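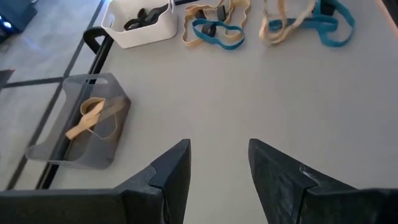 Tusville Student Robotics Program
Sorting Elastic Straps: Procedure for Teams

This procedure applies to all teams recording strap-sorting runs on the Tamura workstation. Students must have completed the gripper safety module before starting.

Before the run

1. Log in and open the task file Straps 464. Confirm that the speed limit is set to 99 and do not change it during the run.
2. Place the bin and the basket within reach of the arm. Leave the middle of the table clear.
3. Lay the straps out in loose piles. Straps should not be folded neatly or lined up.
4. Check that both gripper fingers open fully and that the wrist camera view is clear.

During the run

5. Approach each pile from above with the fingers open. Close on a single layer of elastic where possible.
6. Lift slowly. Elastic stretches before it comes free, and a strap caught under another may snap back. Safety glasses are required for every person at the station.
7. If two straps come up together, lower them to the table, release and try again. Do not pull them apart by hand while the arm is powered.
8. Move the strap over its container and open the fingers only when the free end is inside the rim.

After the run

9. Return the arm to its rest position and save the recording under the team name.
10. Enter dropped and tangled straps in the run log. Failed attempts are kept and must not be deleted.

Questions about the task file should be directed to Wakana Ogura. Requests for additional station time in September go to Bart Van Beek, Room 852.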